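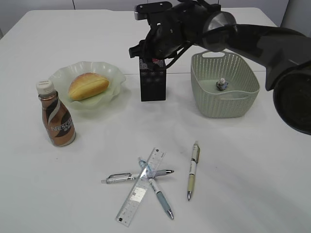 The test table at Pernstead, with the arm over the tall black box.

Irina Lungu had been up since five when I got to Pernstead, and she still talked faster than I can type. She writes the planner for Erus, the software that decides how an arm gets from one place to another without knocking things over, and I wanted to know why that's still hard in May of this year (I'd assumed it was solved!).

"Look at the box," she said. "It's tall. If you come in from the side you hit the basket, so you come in from the top. You see that right away. My planner tries 2,000 paths first."

Two of those usually survive, she told me, and then the real argument starts: the shorter one or the one with more room? Erus used to pick the shorter one every time. "I hated watching it," she said, laughing. "Now it pays a price for every millimeter it gets too close."

The whole search takes about 325 milliseconds, down from something she wouldn't tell me. I asked what she'd fix next and she went straight to the pens. Crossed pens, with a clear ruler in the pile – perception hands her one blob, and she has to plan around a blob.

"I have 55 open tickets," she said, "and I think half of them say 'ruler.'"

Then she went back to her keyboard, and I went looking for coffee.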